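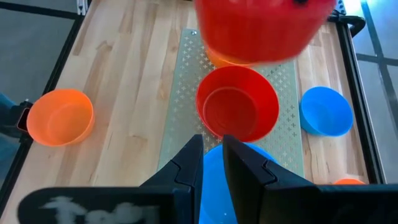 Bowls in red, orange and blue on a wooden tabletop.

Skyrme Circuit – Frequently Asked Questions

How long is the route?
The full circuit is 115 km and is walked in 14 days, including two rest days. The route starts and ends in Arnmont. Walking it in the opposite direction is possible, but the hut reservations we hold are for the clockwise direction only.

What is the highest point?
Stalura Pass, at 2,975 m. It is crossed on day nine. The group leaves the hut at 4:30 a.m. and should be over the pass before noon, when the wind usually picks up.

How fit do I need to be?
You should be able to walk six hours a day on uneven ground with a 7 kg pack, on consecutive days. No climbing experience is needed. Two short sections on day ten have fixed chains.

When does the trek run?
Departures run from June through September. The upper huts close after the last September group, and no water is available there once they do.

What is included in the price?
Guide, hut beds, breakfast and dinner on walking days, and the transfer of one bag per person (maximum 12 kg). Lunches, drinks and travel to Arnmont are not included. The single room supplement is $226 and applies to the valley guesthouses only – the huts have shared dormitories.

Can the huts handle special diets?
Vegetarian meals are available everywhere. Vegan and gluten-free meals must be requested 30 days before departure. Supplies at the two highest huts are limited, so bring some food of your own for those nights.

Is there phone coverage?
In the valleys, yes. Between days seven and eleven there is none. The guide carries a satellite phone for emergencies.

What if the pass is closed?
The group takes the lower path through Cuteck, and rejoins the route on day eleven. No refund is due in this case.

Who do I contact?
Bookings and payments: Fatima Lawal. Route and equipment questions: Ffion Vaughan. Please include your booking number.

Last updated November 30, 2024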